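Bread Soup in Lakbridge

April 11, 2022

I spent two days in Lakbridge to eat one soup. The local name for it is zikia, and it is made from stale rye bread, onions, caraway and whatever broth is in the house. I first read about it in a reprint of a household book from 1795, where it gets four lines and no measurements.

The inn on the Lenska road serves it at noon only. The bread goes in at the start and cooks until it falls apart, so the bowl is closer to porridge than I expected. You get a spoon of sour cream and a dish of chopped pickle on the side. I added the pickle halfway through and wished I had done it sooner.

The cook let me stand in the kitchen while the second pot was going. She browns the onions in lard for 39 minutes by the timer. I asked why not 40 and she said that was how her aunt did it. The caraway is crushed with the bottom of a pan.

I have made it at home two times now. The first batch was too thin. The second was better, with darker bread and less broth, but my onions still don't taste like hers.
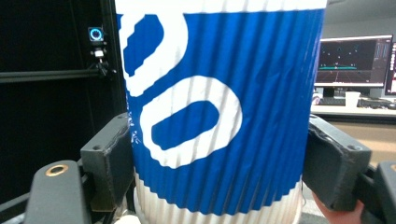
Coffee in a blue cardboard sleeve.

The bus back goes through Cabrera, where there is a bakery that sells day-old rye by the half loaf. I bought two and froze one. I want to go again in July, when they make a cold version with buttermilk and dill.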